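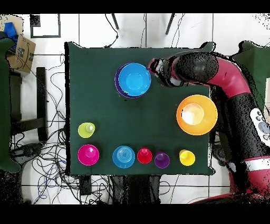 I bought the Skitama nesting bowls and cups in January, mostly for the colours, and I've been using them nearly every day since. They're plastic, very bright, and they cheer up a dull shelf no end. Set out on a dark green cloth they look lovely, especially the big orange one with its wide flared rim, and the light blue bowl sits inside the purple one with only a thin line of violet showing round it. The little cups have been the surprise hit, mind you! I use the red one for paper clips and the yellow one for buttons (my friend Shuk-fan Su borrowed the magenta for her paint water and I had to ask for it back twice).

They wash up well and I've dropped the blue bowl on the kitchen floor more than once without a crack. My old Jirkden set split within weeks, so that's a big tick from me.
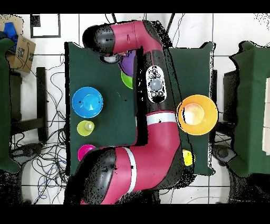 The orange bowl and some of the others out on the green cloth.

Grumbles? The purple bowl grips the blue one a bit when they've been stacked overnight, and I'd have liked lids. Shen do a set with lids but the colours are very washed out. I'd give these 4 stars out of 5, and I'm already eyeing up a second set for my sister.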